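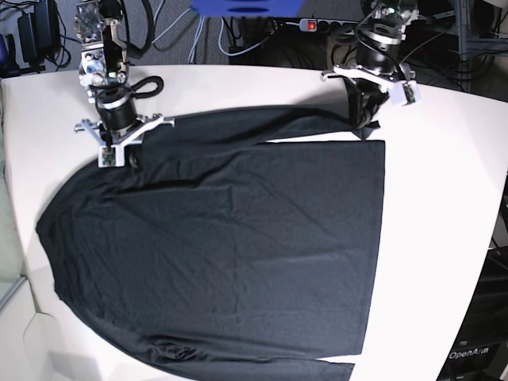 4. Holiday visits and the question of marriage

4.1 How the question gets asked

Our interviewees seldom heard the question in its plain form. Of the 198 adult children who kept a visit diary for us in Mostora, only 24 recorded a relative saying "When are you getting married?" in those words. The rest met it in costume. An aunt would mention a neighbor's new grandchild. A father would remark that the spare bedroom was a good size. One mother spent a whole dinner on the price of banquet halls, a subject in which she had shown no earlier interest.

We follow Gilmartin and Amaral in calling these "side-door questions." They have two features that make them hard to deal with. The asker can always deny having asked, and the person being asked can't answer without admitting to having understood. Several diarists tried silence. Silence was generally taken as news, and by dessert the family had settled on a name for the person they were supposedly hiding.

4.2 The diary and its limits

Entries were collected through Pollgate on the evening of each visit. We asked for the speaker's relation to the diarist, the words used as far as they could be remembered, and the reply given. The reply field turned out longer and more eloquent than we had hoped, and we suspect that some of it was composed in the car on the way home. Where a diarist wrote "what I said" and later crossed it out for "what I should have said," we kept the first version.

Figure 2. Share of side-door questions by speaker, holiday visits only. Grandmothers lead, followed by aunts by marriage. Uncles appear mainly as repeaters.

As Figure 2 suggests, parents were often not the main source. Many seemed content to let the older generation do the work while they carried plates. In follow-up calls made in July, 80 of the diarists told us that a parent had later apologized for a grandparent's remark and then asked the same thing more gently.

4.3 Replies

Vague promises ("maybe next year") bought the most peace at the table and the least the following year, when they were quoted back with the date attached. Jokes worked on cousins. Changing the subject worked best if the new subject was somebody else's divorce, a tactic we report without recommending.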